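Mein Wechsel zu Clunen, nach 40 Tagen

Donnerstag, 21. Oktober

Im letzten Beitrag habe ich geschrieben, dass ich eine neue Stelle suche. Viele haben mir danach gemailt, vielen Dank dafür. Jetzt kann ich berichten, wie es weitergegangen ist.
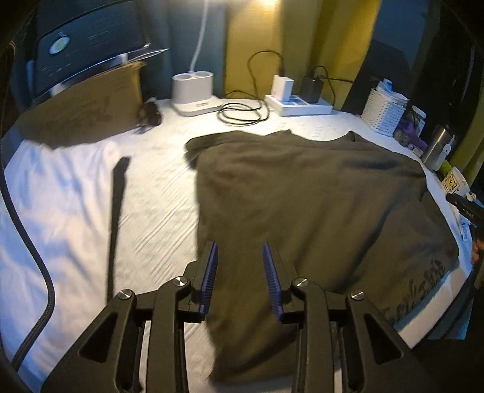 Ich arbeite seit 40 Tagen bei Clunen, einer Softwarefirma, die ein Buchungssystem für kleine Hotels herstellt. Das Produkt heißt Cloltatero. Der Name ist schwer auszusprechen, auch für die deutschen Kollegen, deshalb sagen im Büro alle nur „Clolt“. Vorher war ich drei Jahre bei Rao und habe dort den technischen Support gemacht.

Bei der Suche habe ich zuerst einen Fehler gemacht. Ich habe nur auf das Gehalt geschaut. In meinem Heimatland spricht man beim ersten Gespräch sofort über die Summe, und ich dachte, dass es hier genauso ist. Bei Ivix hat man mich nach meiner Vorstellung gefragt, ich habe eine Zahl gesagt, und dann war es eine Weile still am Telefon. Später habe ich verstanden, dass ich netto gemeint hatte und die Dame brutto verstanden hat. Meine Zahl war ihr also viel zu niedrig, und sie hat wohl an meiner Erfahrung gezweifelt. Eine Absage kam zwei Wochen später.

Bei Clunen gab es zwei Gespräche und eine kleine Aufgabe. Ich sollte eine Fehlermeldung von einem Kunden lesen und eine Antwort schreiben, auf Deutsch. Das war für mich schwieriger als jeder Programmiertest! Ich habe für fünf Sätze fast eine Stunde gebraucht und dreimal nachgeschlagen, ob es „wegen des Fehlers“ oder „wegen dem Fehler“ heißt. Die Antwort war anscheinend gut genug.

Mein Anfangsgehalt ist 3.000 Euro brutto im Monat. Ich schreibe es hier hin, weil ich selbst lange nach solchen Angaben gesucht habe und meistens nur Tabellen mit sehr großen Spannen gefunden habe. Für den Einstieg in die Produktbetreuung, ohne deutsches Studium, bin ich damit einverstanden. Im Mai wird neu gesprochen, das steht so im Vertrag.

Was mir gefällt: Man darf zwei Tage in der Woche zu Hause arbeiten, und die Besprechungen fangen pünktlich an. Weniger gefällt mir das Ticketsystem. Jede Anfrage muss man in drei Felder eintragen, die fast das Gleiche bedeuten, und ich verwechsle immer noch „Kategorie“ und „Bereich“. Die Kollegin neben mir hat sich dafür einen Zettel an den Monitor geklebt. Ich habe ihn abgeschrieben.

Einige haben gefragt, ob man bei Rao auch ohne Deutsch anfangen kann. Zu meiner Zeit ging das, wir haben im Team Englisch gesprochen. Ob es heute noch so ist, weiß ich leider nicht. Am besten schreibt man direkt an die Personalabteilung.

Nächstes Mal möchte ich über die Probezeit schreiben und über die Frage, wie man sich richtig krankmeldet. Das habe ich letzte Woche nämlich falsch gemacht.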